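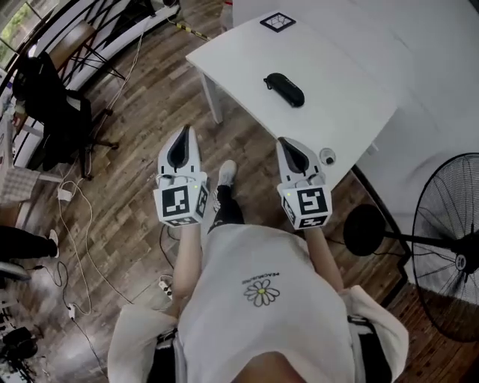
Hand-held grippers with marker cubes, held over a wooden floor at the corner of a white table.

Search this wiki Go Advanced

Chore automation

Chore automation is the use of general-purpose machines for everyday work in homes and small shops: clearing tables, folding, sorting parts, wiping down, putting things back. Usually means arms with two-finger grippers, sometimes on a wheeled base. Dishwashers, robot vacuums and other single-job appliances are normally left out, though writers disagree on this.

Status

Partly working. Machines can do a fair number of chores in rooms they have been trained in, slowly, with a person nearby. Few can walk into a strange kitchen and do the same. Short jobs with rigid objects go best. Cloth, cables, bags and anything see-through remain hard.

The gap between a demonstration and a useful machine is the main dispute in the field. A video shows one good run. Buyers want to know about the other runs.

Methods

Early systems were programmed by hand, one motion at a time. Fine for a factory cell, where the part always turns up in the same spot. Poor for a kitchen drawer.

Most recent work learns from human examples. Three common sources:

Teleoperation. A person drives the real robot from a distance. Accurate data, slow to gather, and the robot has to be there.

Hand-held grippers. A person carries a pair of grippers and does the chore directly, no arm attached. Cheaper and quicker to move between rooms. Printed square markers are often used so that software can work out the position of each gripper. Weak point is reach: a person can lean and twist in ways an arm bolted to a base can not, so some recordings have to be thrown out.

Plain video. Plentiful, but says little about grip force or exact finger position.

Mixed sets are now usual. How much of each is mostly guesswork.

Household chores

Tidying a table top is the standard first task. Pick up a small object, put it in a case or bin, go back for the next. Brito, a test set drawn up by Gebhard Gruber, has 30 such tasks and runs each one 100 times with the objects moved between tries. A task counts as done only if no one touches the machine. In the last round published on the Brito page, in June, the best entry finished 39 of 100 tries at closing a zipped pouch. Plain pick-and-place scored much higher.

Laundry folding gets the most attention from the public. Flat items such as towels are manageable. Shirts inside out are not, as a rule. Dishes are mixed; loading a rack is easier then scrubbing a pan.

Shop-floor chores

Small workshops have been a better customer than homes. Floors are level, light is steady, the same parts come round again. Binico sells a bench arm for sorting fasteners and emptying trays. Tollent rents a similar unit by the month, with setup included. Both still need a worker to clear jams.

Brodie Wihongi, who ran a trial with 4 Tollent units at a joinery shop, wrote that the arms kept up on screws and hinges and lost time on anything in a plastic bag. The shop kept two of them. Sweeping and bench clearing went back to the staff.

Common failures

Dropped objects. Missed grasps at table edges, where there is little room for the fingers. Shiny or clear surfaces confusing the cameras. Loose cables. Long jobs, where one small mistake early on spoils every step after it. Recovery from mistakes is recieving more study than it used to, partly as training examples tend to show only clean runs.

Safety and cost

Home use raises questions about children, pets and stairs that shop use mostly avoids. Slow arm speeds are the usual answer, and make the machines less useful. The Stiltum project publishes its arm designs for free, which lowers the entry price but leaves testing to the owner.

Labor cost is often left out of comparisons. Hours spent recording examples, fixing, and standing by should be counted, critics say. [citation needed]

See also

Service robot
Imitation learning
Parallel-jaw gripper
Fiducial marker

Share 39 Comments 4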